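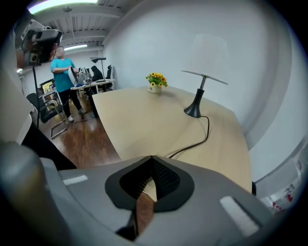 A black lamp with a wide, light gray shade, and a little pot of artificial sunflowers by the wall.

Small Table, Good Light: Getting More Out of a Work Corner

I love a plain table. Give me a pale wood top, a lamp and one cheerful thing to look at and I'll happily sit down to the bills! A lot of you have written in asking how to make a corner like this work when the room is also used for ten other jobs, so I've put together everything I do at home and in the shared studio over in Brelham.

Put the lamp on the correct side

If you write with your right hand, the lamp goes on your left, and the other way around for lefties. Your hand won't throw a shadow on the page, and it's amazing how much less you squint. A wide shade that tilts out over the table is my favorite kind for sewing and paperwork, because the light spreads instead of landing in one bright circle. Start with the bottom of the shade about level with your chin when you're seated, then fiddle with it until you stop noticing the bulb.

Tame the cord

A lamp cord wandering across the tabletop will get caught by a sleeve sooner or later. Turn the lamp so the cord leaves from the back, run it along the wall edge and drop it down behind a leg. I use the stick-on Ivari clips (the small ones, the big ones look clunky) and leave a loop of slack at the base so I can still slide the lamp over when I'm cutting fabric. Wipe the spot with rubbing alcohol and let it dry first or the clips will be on the floor by morning. Ask me how I know.

Keep the seam clean

Tables with a seam across the top collect crumbs, glitter, eraser dust, you name it. A dry toothbrush gets nearly all of it out - brush along the line, never across - and a barely damp cloth picks up the rest. Please don't pour cleaner on the seam! Water that sits in a joint can make wood swell, and then you have a ridge under every sheet of paper. For rings and smudges on pale wood I like a drop of dish soap in a bowl of warm water, wrung out hard, then a dry towel straight after.

Wash the fake flowers

Artificial sunflowers are so cheery, and they go dull so slowly that you forget how bright they were. Mine get a bath every April:

Shake them outside.
Blow the loose dust off with a hair dryer on cool.
Test one hidden leaf in soapy water and check that the color stays put.
Swish the heads for 30 seconds, no scrubbing.
Hang them upside down over the tub until they're fully dry.

White pots show every fingerprint, so do the pot while you're there. A melamine sponge works wonders on glazed ones, but go lightly.

Mesh chairs

Crumbs love mesh. Use the soft brush on your vacuum from the front, then again from behind. For a chrome frame, a microfiber cloth with a little white vinegar takes off the cloudy marks, and a dry buff brings the shine right back. I keep a Ciltar cloth just for chrome and it has been through 38 washes (yes, I tally them on the tag) without dropping lint.

One last thing for anyone setting up from scratch: leave the front half of the table clear when you get up. Sitting down to an open space at seven in the morning feels wonderful, coffee in hand, lamp on, ready to go.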